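# Two cameras, one path and a lot of gravel

I've been meaning to write up the camera swap for weeks now, and every time I sit down to do it I end up fiddling with the rover instead, so apologies to the couple of you who asked.

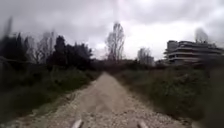 The old camera was the Palilik, which came with the chassis when I bought it, and which I've been rude about on here before. I'd like to take some of that back. It's soft towards the sides and it makes heavy work of a grey sky, but it wakes up quickly, it never drops its connection, and the middle of the picture is perfectly good enough to steer by. On a gravel path with grass on both sides, the middle is most of what the steering wants anyway.

The new one is the Hindance. I'd been eyeing it up since May and finally gave in. It is much sharper, right out to the corners, and the first time I plugged it in on the kitchen table I was thrilled — you could read the spines on the bookshelf! Outdoors I was less thrilled. All that extra detail has to go somewhere, and my poor Morkeck controller, which had been ticking along quite happily, started falling behind. You'd see the rover decide to turn a good moment after it should have done, and then turn too much to make up for it.

So I did what I should have done at the start and ran them both properly. Each camera got 3 trips down the same stretch, 6 in all, with the same speed setting and the same steering program. I logged every time the controller lost the edge of the path and had to guess. Over the whole lot I saved 3167 pictures, and 967 of those went in the bin for blur, mostly from the bumpy bits near the start where the stones are loosest.

The Palilik lost the edge more often, usually where the gravel spills out into the grass and there isn't much of an edge to find. The Hindance hardly lost it at all, but it was late with the answer, and a late answer on a narrow path puts you in the weeds just the same.

What helped in the end was turning the Hindance down to half size and throwing away the top half of the picture before the controller ever sees it. The rover has no use for clouds. With that done the lag almost vanished, and it's staying on for now, though I've kept the Palilik's bracket in the drawer.

Next job is the mount. I've got a Fung damper on order, the little rubber sort, and if it takes the worst out of the shaking I'll run all the trips again and put the numbers up.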